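Filed under: Jobs & Calls > Paid Participants > Work and Technology

CALL FOR PARTICIPANTS: People who do sorting, laundry, housekeeping or room prep for a living

Posted June 18, 2021 by Roya Moradi

I am looking for 8 people who work, or have worked in the last few years, in a job where a robot has been brought in or is about to be. The pay is $700 each, for nine visits spread between now and December. You do not need to like robots. You do not need to dislike them either, though I'll admit I'm on the doubtful side myself and you should know that going in.

Some background. Dorneck runs housekeeping and linen service for short-stay apartments, and it has been telling its staff at the Bevthorpe site that humanoid machines will "take the dull part" of the job. The dull part, as listed in the staff memo, is picking things up, putting them in the right basket, clearing surfaces and closing drawers. I did that kind of work for six years. When you take those things out, what is left on the sheet is bathrooms, stairs, mattresses and complaints. The memo does not say whether the number of units per shift stays the same. I asked twice and got a brochure.

Bevthorpe has 1036 units on its books. A few hours saved on each one is a lot of money for somebody, and I would like to know who.

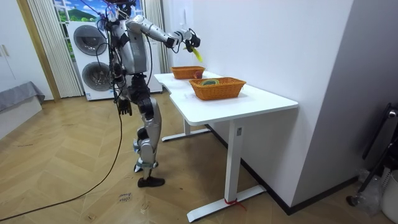

The company's line is that people will move up into "supervising." In the two workplaces I have visited so far, supervising meant standing near the machine, moving the cable out of its way and putting back what it dropped. It paid the same as before. One woman told me she used to do a room alone with the radio on and now she does it with a visitor who can't be left by itself. She didn't hate it. She just couldn't see what she was supposed to be learning.

I may be wrong about where this goes. Some of the people I've talked to have bad wrists and would be glad never to bend over a basket again, and that counts for a lot with me. So I want accounts from people at work, with details, and I want them before the press releases harden into fact.

What you would do:

— Meet with me nine times, an hour and a half each, near where you live or work.
— Keep a short written log of your shifts between visits. Spelling doesn't matter. Voice memos are fine.
— Come to one full day at the Taheri workshop, where we'll try out the tasks by hand and you'll tell us what the task sheets leave out. Lunch and travel are covered.

Who should get in touch:

— Anyone 18 or older with at least a year in cleaning, laundry, packing, stockroom or care home work.
— People who have trained a machine, minded one or been moved to another job when one arrived.
— Shift leads are welcome, but I will take no more than two.

Managers and sales staff, please don't apply. You have plenty of places to be heard.

Your employer will not be told you took part. Your name and site will be changed in anything I publish unless you ask me in writing to leave them in. The project is paid for by a grant from the Faltby fund, which gets the finished report when everyone else does and has no say over the text. If you drop out partway you keep what you've earned, and anyone who gets past the halfway visit is paid at least $500.

To apply, send half a page on what your job was like before and what it's like now — or what you've been told it's going to be like. No résumé. Use the contact form on this site and put "Bevthorpe call" in the subject line, even if you work somewhere else. I read everything myself, so give me a couple of weeks.

14 shares | 6 comments

Related calls
Night shift diaries: warehouse staff wanted
Do you train your own replacement? Short phone interviews
Hotel laundry workers, past and present
Home care aides and lifting equipment: paid survey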